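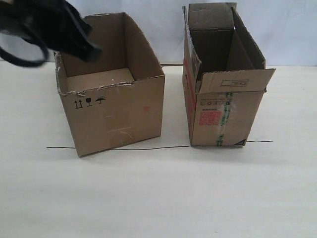
Two boxes, one arm, before a run

Teaching a box-to-box move by remote control - should I start over?
Posted in Robots and Automation by haltlow_bench

Hi everyone, long-time reader and first-time poster, so please bear with me if I ramble a little. I'm trying to teach an arm to pick a small soft item out of one cardboard box and set it down in another. I drive the arm from a hand controller while the software records everything, and then the recordings go off for training. The software is Memdale, if that makes any difference.

I have 2,101 recordings so far, which took most of the spring, and the results are so uneven! The arm gets to the first box beautifully and then hesitates over it, as if it can't decide how far down to go. If it does go down, it often closes a little too early. The second box is taller, with its flaps open, and there the arm sometimes comes in too low and nudges a flap.

I should say that I'm not a smooth driver. I tend to stop above the box, think about it, wiggle a bit, and then commit. My question is whether I can rescue what I have or whether I need to begin again with better driving. I'd also love to hear how other people set up their boxes and their wrist view, because I'm sure I have picked up some bad habits working on my own.
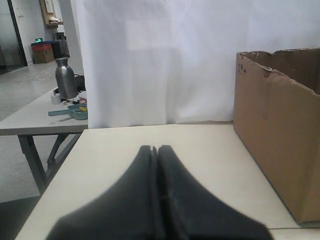 Replies

jistetmont_jo
Oh, please don't throw it all away! I did that once with a drawer task and I still feel a little sick thinking of it. I'd bet the pauses are most of your trouble. When you stop above the box to think, the recording stores all that standing still as part of the lesson, and the arm learns that hovering is what one does over a box.

What I would do, in the order I'd do it:

Go through the recordings and trim the long pauses where the arm is just hanging there. Leave the short ones alone, they do no harm.

Take out any run where you bumped a flap and carried on. A run where you bumped it, backed up and came in again properly is worth keeping, so the arm sees how to recover.

Then record a fresh batch, and practice the move 4 times with recording switched off before each session. It sounds fussy, but my hands are so much calmer after a warm-up.

For the tall box, drive up first, then across, then down, and make the "up" higher than feels necessary. I was forever cutting that corner to save a second or two.

As for the boxes themselves, I move mine a little between runs and turn them now and then. If they sit on the very same spot every time, the arm learns the spot and never really looks at the box. And take your time with it, you're much further along than you think.

lubis
Sounds like lag to me. Try a wired controller. Mine was terrible on wireless and fine after that, but I have a different arm, so who knows.

memdale_tinkerer
I agree with nearly everything in the long reply, and I want to add a bit on the depth problem, which I fought with for 3 months. I wrote it up for our club page back in May and I'm pasting the useful part in below, reading time and all, so you don't have to go hunting for it.
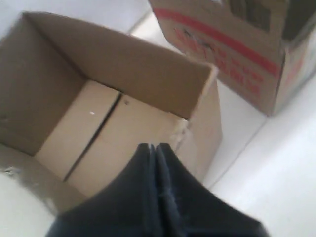 2 min read

Looking down into an open box, cardboard floor and cardboard walls are both just shades of tan, the floor paler, and with the closed fingers taking up the bottom of the wrist view there isn't a lot left to judge distance by. I was watching the wrist view the whole time I drove, and I kept stopping short. Once I started glancing at the side view for the last stretch down, my stopping height settled, and the training settled along with it.

The seam where the bottom flaps meet turned out to be a help to me as a driver. I line up on it, go down slowly and steadily, and only close the fingers after I have come to a full stop. I deleted 13 of my early runs where I closed on the way down, and I wish I had been stricter and deleted more.

One caution about lighting, too. If the table or floor by the box is very bright, the inside of the box can look dark beside it, so do a few runs with the lamp turned away and see which picture you find easier to drive from.

Do come back and post how the trimmed set works out. I'd be especially glad to know whether the flap trouble goes away with the higher path, as I have a tall box of my own waiting on the shelf.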